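Fiction | Short Reads

The Box on the Step

February
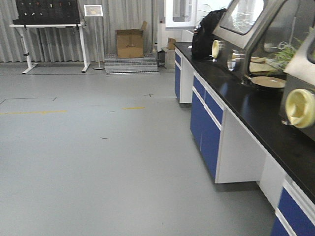

Natalia Galindo

Dagim Workneh did not believe in the handover. He had been to handovers before, and they had all smelled of coffee and ended with a man named something like Pamia Holdings owning the door codes while everybody else owned the complaints.

"It's all been checked," said the woman from Zeleke. She had a tablet and kept it turned toward herself.

"Checked by who?"

"By us."

He nodded as if that settled it and walked out onto the gray floor. There were two strips of yellow dashed tape down on it, one longer than the other, and a couple of small dark crosses. He stood on one of the crosses. Nothing on the drawings matched it.

"What's this for?"

"Placement," she said.

"Of what?"

She looked at the tablet. Whatever it told her, she didn't pass it on.

He had signed for 48 items, and the inventory called the gloveboxes "inspected, complete." He went over to the black counter and bent down in front of the first one. One port had a cream ring and the other had a silver one. Maybe that was how they came. He had been told plenty of things were how they came, including a freezer in his last building that ran at the temperature of a nice spring day.

"Different rings," he said.

"They're equivalent."

"Equivalent cost me 400 dollars last time."

She smiled the way people do at somebody's uncle. He opened a blue drawer, shut it, opened the door beside it and shut that too. They closed well. It annoyed him a little.

Over by the pleated curtain a cardboard box sat open on the metal step, flaps half up. He had noticed it when he came in and had been saving it.

"Is that on the list?"

"That's packaging."

"Packaging goes in the trash. There's a bin right there behind it."

"I can have somebody take it away."

"Today?"

"This week," she said – and there it was, the first true thing he had heard all morning.

He crossed the floor toward it, past the yellow tape. She came after him faster than he expected, her shoes squeaking.

"Mr. Workneh, you really don't need to bother with that."

He put one hand on a flap. In thirty years he had never once been told not to bother with a thing that was empty.

"Let me see your tablet," he said.

She held on to it for a second longer, and then she turned it around.

Contact the editors | All stories copyright their authors | Back to top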